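4.3 Recording a calibration take

Read this section before your first take of the session, and again after your first failed one. It covers the Murkeo pair of hand-held grippers, the routine we used for the results in the July report. If you only have one gripper, go to 4.5, where life is simpler.

1. Switch on both grippers and wait for the steady light. A blinking light means the clock has not synced. Staring at it does not help; we have tested this at length.

2. Close the fingers fully, then open them fully, 5 times. The software takes its zero from this, and it believes whatever you tell it.

3. Hold the left gripper still and bring the right one into its view until the marker card can be read. Keep it there until you hear the tone.

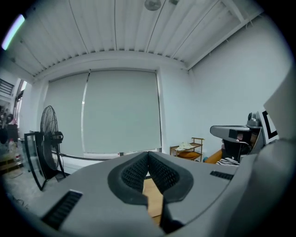 4. Check the lens correction before you trust any position. The wide lens bends straight lines, and the tracker needs to know by how much. Pick something in the room that ought to be straight and lies well away from the middle of the view. The ribs of a corrugated ceiling do nicely, as they bow plainly in the raw picture and should come out straight in the corrected one. If they still curve, load the lens file again and repeat step 3.

Note: Blinds down, please. Roswitha Riedl ran the same task with blinds up and blinds down, and the tracker lost its place far more often with them up. She would like this remembered, having done 200 takes to find it out.

5. Start the take and move at the speed you would use to pass someone a full cup of tea. Ziad Hakim's early takes were much faster. The policy trained on them was also much faster, chiefly at knocking things over.

Caution: Do not press the finger pads against anything sharp. The textured faces are what grips, and spares come from Drilorgate in their own good time.

6. Stop the take with both grippers back in view of each other. Takes that end any other way are dropped by the filter. In our main run it dropped 106, and Joelle Tannous has kindly offered not to say whose they were.

7. Write the operator's name and the task in the log. "Misc" is not a task.

If the drift figure is above 2 after step 6, repeat from step 2.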